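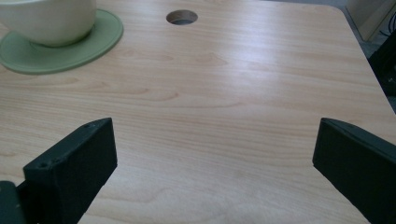 Torkeo is getting a new collected edition from Sotatetti in September, and the listing finally gives the specification. All 22 issues in one hardback, roughly 1,000 pages, sewn binding, gloss coated stock throughout. The old Appiah softcovers were uncoated. I have read both kinds of paper for years and the coated stuff is the part that worries me. My table is pale wood with a slight gloss, and it already throws a soft band of light back from the middle and the right-hand side, so a glossy page lying on it gives me two reflections to work round. The Murnano chapters are nearly all black ink and deep blue. On coated paper those pages will only be readable from certain angles. Has anyone seen a proof, or handled another Sotatetti hardback on the same stock?

Posted by halfbleed, 7 May 2022

panel_nine:
I have two of their other hardbacks. The stock is coated but I would call it satin. It reflects less than a typical superhero omnibus and more than the Appiah books. Blacks are much better. In the softcovers the space battle in issue four is dark grey on slightly darker grey, and you lose the second fleet completely. I'd take some glare in exchange for that.

The binding is a bigger question. At that page count the spine has to open properly or the double-page spreads are finished. Both of mine open flat from about a fifth of the way in. Before that you have to hold them down.

halfbleed:
Satin would be acceptable. The listing says gloss, but listings are often written before the paper is bought. Did yours come with any allowance in the inner margin, or is the art simply run into the fold?

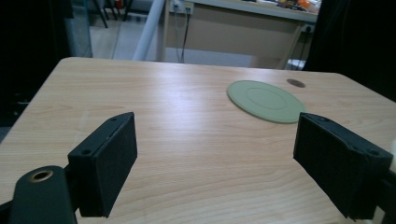
gutterloss:
Simply run into the fold. I measured the spread at the end of the first chapter in one of theirs and 8 mm had gone, which took out most of a speech balloon. It can be fixed by pulling the two halves apart at the layout stage, and Appiah did that on the softcovers. Someone has to check every spread by hand, though, and I doubt it has been budgeted for.

I disagree on the blacks as well. The grey was a scanning fault in the fourth Appiah volume only. Volumes one to three are fine on uncoated paper. You can't judge a paper by one bad set of files.

panel_nine:
I have volumes two and four. Two is better than four, agreed. It is still weaker than the original issues, and I compared them side by side under the same lamp. Uncoated paper soaks up ink and the dark tones close up. That happens however good the scan is.

gutterloss:
It happens if nobody adjusts the files for it. They did in volume one.

tr_backlist:
Can I bring up the reading order? Appiah put the Murnano chapters after issue 12, as a block. In the original run they were back-up strips of eight pages each, spread over issues nine to 16, and the last one gives away who opened the gate. If you read them as a block you get that four issues early. The new listing says "complete in sequence", which could mean either.

Also, the print run. The first printing of Appiah volume one was 2,000 copies and it was gone in a month. Sotatetti are doing 2,000 of this as well, from what the shop told me. I would order first and argue about the paper later.

halfbleed:
The block order never bothered me. The reveal is set up in issue ten if you look at the uniforms. But I agree that "in sequence" ought to mean as published, with the back-ups behind each issue. I have written to them and asked about that, the inner margin and the stock in one message. No answer yet.

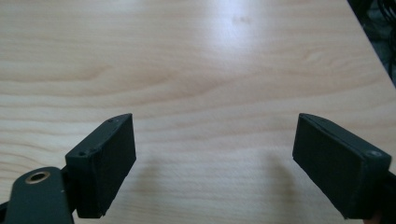
coldpress:
Another thing to ask them is which colours they are using. Issues one to six were recoloured for the Appiah books with gradients over the flat tones, and the original films for issue three were reported missing at the time. If Sotatetti are working from the Appiah files, you get gradients for six issues and flats for the other sixteen, on better paper, where it will show more. The sample page on the listing is from issue seven, so it tells us nothing.

panel_nine:
The recolouring is fine. It tidied up several pages where the planet surface and the sky were the same orange.

coldpress:
They were the same orange on purpose. The captions on that page say the crew can't find the horizon.

panel_nine:
Fair enough, I had forgotten the captions. I still prefer it on the ship interiors.

tr_backlist:
Shop has just confirmed that orders are open. One per customer until the end of the month. They don't know about the colours either.

halfbleed:
Ordered. I'll post the reply here if Sotatetti send one, and the inner margin measurements when the book arrives.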